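Leave the washing-up alone

I have been told, more than once, that drying up with a tea towel is the mark of a proper household. My aunt's generation did it. You wash, somebody stands next to you with a damp cloth, everything goes away within ten minutes and the worktop is bare again. Lovely. I think it's a waste of an evening and I'd like to say why before the kettle boils.

Started thinking about this in January, when the kitchen shop in Oltden closed its top floor and sold off the racks. Bamboo ones, folding ones, a two-storey thing from Verstraete with a tray underneath and a little spout. It was 50 quid reduced. Fifty! For somewhere to put a wet bowl. I stood there with a woman who had one under each arm and we both agreed it was daft, and then she bought both.

A rack is wire. Bent wire with gaps. That's the whole idea and it was finished a long time ago, I don't see what a spout adds.
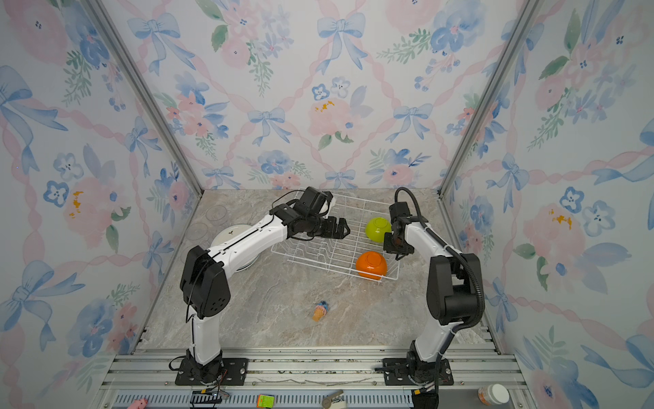 My argument is for the plain one, left out, in full view, all day if need be. People hide them. They get one that folds flat and goes behind the bread bin, so every wash starts with moving the bread bin. Or they put it away half wet and wonder about the smell. Leave it on the worktop. A white wire rack with a yellow-green bowl and an orange one turned upside down in it looks perfectly cheerful, more so if there are roses and blue bows all over the walls, and I would sooner see that than a bare stretch of stone with a single lemon on it. Glasses can stand off to the side. They don't need a slot, they need not to be knocked.

Bowls upside down, by the way. I will not be moved on this. A bowl the right way up in a rack is a puddle. On its side is fine if the slots will take it, and with the deep ones they often won't.

Now the tea towel people will say hygiene, or they'll say tidiness, depending which end of the family they are from. On hygiene, have a look at your tea towel. How long has it been on the oven door? Mine had been there since before the weekend and it had dried hands, a colander, the dog's dish and a patch of floor. Wiping a clean plate with that is a step backwards. Air costs nothing and hasn't been near the dog.

On tidiness I'll give some ground. A heaped rack is horrible. I lived in a shared house in Umlow where the pile went up past the tap, pans on mugs on pans, and getting a fork out was like that game with the wooden blocks. But the fault was with the pans. Big stuff shouldn't be in there at all, dry a pan and hang it up, two minutes. The rack is for what you'll be eating off again tonight.

Which brings me to plates, and to the Uratari catalogue that came through the door last month. It had four pages on cupboards with doors that close themselves. The sets inside were all the same grey. 315 for the dinner service, and you'd never see it becuase the doors are shut. If you own nice plates, the ones with a coloured rim or a bit of drawing on them, stand them up in a rack where they can be looked at. My grandmother had a dresser for this. Same job really, only hers was for dry plates and took up half the room.
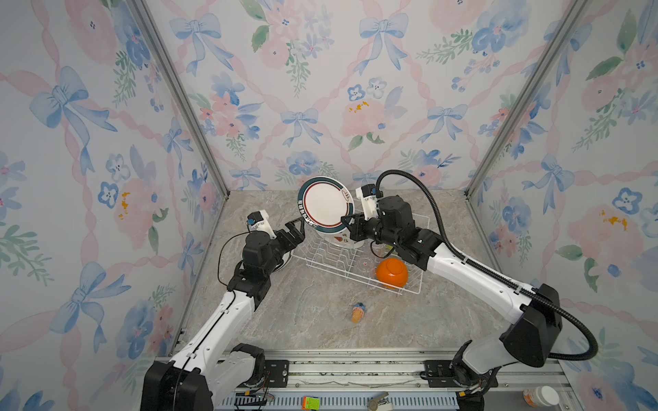

A green-rimmed plate held on its edge, with an orange bowl on its side in the rack.

I know what comes next, a letter about limescale. Yes, if you live with hard water you get spots on the glasses. Rinse them hotter, or dry the glasses and leave the rest, I'm not the police. And the wire does go rusty at the feet in the end. Mine has. I put a folded cloth under it, and thats the one use I've found for a tea towel so far.

Nor am I saying never put anything away. Put it away in the morning, while the toast is on, when it's dry and you are standing there anyway. It takes as long as the toast does. What I object to is the second shift after supper — wash, dry, stack, wipe, hang the cloth up — when everyone is tired and the programme has started and somebody always chips a glass hurrying.

Kettle's gone. The bowls can stay where they are till breakfast.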